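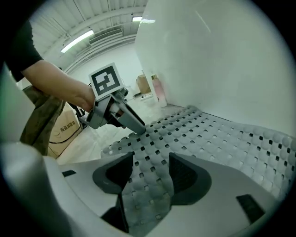
6 min read

Cardboard boxes in a basement: how long have I got?

Asked by Ruxandra Manole in Home Storage & Moving
3 answers, 900 views

We moved in June and I did the thing where you unpack the kitchen, the beds and the one box with the chargers in it, and then declare victory. Everything else went down to the basement. It is all still in cardboard, stacked against the outside wall, straight on the concrete. I believe the technical term is "for now."

On Friday I went down for the fondue set (don't ask, it was a whole evening) and the bottom row felt soft. Not soggy. More like bread that's been left in a bag. The box on the corner had started to lean toward the furnace as if it wanted to tell it something.

What's in there, as far as I can reconstruct from my own handwriting: books, my grandmother's dishes, a lot of paper, winter clothes, and several boxes labeled MISC in increasing sizes. My husband says cardboard is fine, his parents kept cardboard in their basement for decades. I have seen his parents' basement. I would not lead with that.

So:

Do I have to move everything into plastic bins, or is there some way to keep the cardboard and stop it from turning into bread? The bins I've priced are the Kusolby ones with the clip lids, and buying enough of them would cost more than some of what's going inside.

Also, does it matter which boxes go at the bottom? I stacked by "what was nearest the door of the van."

The basement is unfinished, there's no standing water, it smells like a basement. I don't own a humidity meter. I'm starting to feel I'm about to.

Answer by Innes Shearer
Marked as accepted

Get them off the floor this weekend and then you can take your time over the rest.

Concrete looks dry and usually isn't. It pulls moisture up from the ground and passes it along to whatever is sitting on it, and cardboard is basically a sponge with a shipping label. The outside wall does the same thing sideways. So your bottom row is getting it from underneath and behind, which is why it went first, and the corner box got the most of both. It has had a hard summer.

What I did in my own place, which has the same smell you describe:

Pallets on the floor. Free from the garden center if you ask on the right day. Look them over for nails and for anything that has obviously been spilled on them. If you can't face pallets, scrap lumber laid flat works, or those cheap wire shelves. You want air moving under the boxes.

Leave a hand's width between the stack and the wall. You will resent this because it makes the basement look smaller. Do it anyway.

Empty the soft boxes now. Cardboard that has gone limp doesn't get its strength back when it dries. It gets its looks back, and then you put books on it. Flatten it and recycle it.

Buy the meter. They're cheap, and you only need one. Under 60 percent you're okay, and if it sits at 70 for weeks you want a dehumidifier, whatever the boxes are made of. I run mine into the floor drain so I never have to remember the bucket. I would never remember the bucket.

On bins: you don't need them for everything. Put the paper, the clothes and anything fabric in plastic. Make sure it's bone dry when it goes in, or you've built a very small greenhouse. Dishes don't care about damp, but the box they're in does, and when the bottom goes it goes all at once, usually on the stairs. If you're keeping them in cardboard, use double-wall boxes, and wrap them in plain packing paper. Newsprint comes off on white china if it sits long enough. Ask me about my gravy boat.

Books: small boxes, packed flat or spine down, never more than you can lift without making a noise.

Stacking: heavy at the bottom, obviously, but also "won't mind a wet foot" at the bottom. If the water heater lets go some night, you want it to meet the camping pots before it meets the photo albums. I go three high and stop. Past that the bottom box is doing a job it never applied for.

Your husband's parents may well have a dry basement. They exist. I've been in one.

Comments on this answer

Ruxandra Manole: Thank you, this is exactly what I wanted except for the parts that involve me doing something. Is there a reason books can't stand on end with the spine up? That's how I packed them.

Innes Shearer: The pages hang off the spine and slowly pull away from it. Paperbacks will shrug it off. Big hardcovers, I'd turn those over.

Ruxandra Manole: Of course it's all big hardcovers.

Answer by Karim Tarawneh

plastic bins. just do plastic bins. I lost a whole box of records to cardboard and I don't want to talk about it

get clear ones so you can see inside, otherwise you end up opening all of them every december looking for the lights. don't get the giant size, you will fill it and then it lives wherever you filled it

Comments on this answer

Ionuț Moldovan: Clear bins are thinner, in my experience. Mine cracked in the garage over the winter. The ugly opaque totes are still going.

Karim Tarawneh: sure but then what's in them

Ionuț Moldovan: A label, Karim.

Answer by Smaranda Bălan

I would like to speak up for the MISC boxes, as a person who has moved 6 times and carried the same two of them to every address.

Before you buy a single bin, open the MISC. All of it, on the kitchen table, where it is in everyone's way. The storage question got a lot smaller for me once I did this. My biggest one held cables for a printer I no longer had, a bag of curtain hooks, half a board game, the manual for an Itlow fan heater (no heater), and a birthday candle in the shape of a seven. I had paid movers for that. I had written FRAGILE on it.

Then label what survives, on two sides and never only on the top, because the top is the one place you can't read once it's in a stack. Write what is in it, not which room it came from. "Study" meant something to me for one day. I also keep a list taped inside the basement door, and I admit it has drifted away from the truth a bit over the years, but it's closer than my memory.

I disagree with Innes slightly about the photos. I wouldn't put those in the basement at all, on pallets or in bins or blessed by a bishop. Top of a closet, inside wall. The same goes for any paper you'd have to phone somebody to replace.

For the clothes, wash them first even if they're clean. Moths like a sweater that has been worn once to a restaurant. I've tried cedar blocks and they smell nice.

Comments on this answer

Ruxandra Manole: Opened the first MISC. It's mostly hangers and a smaller box marked MISC.

Smaranda Bălan: Keep going.

Innes Shearer: Fair point on the photos. Mine are upstairs too, I just didn't want to give her another flight of stairs.

Ruxandra Manole: Update for whoever finds this later. The boxes are up on pallets and the meter says 64, so I'm now a person with opinions about dehumidifiers. The dishes were fine. The fondue set turned up in the kitchen, in the cupboard over the fridge, where my husband had unpacked it the first week.

Related questions

Does a dehumidifier need to run all winter?
Taping the bottom of a box: one strip or the H thing?
How to get a basement smell out of wool blankets
Where do people get free moving boxes that weren't used for bananas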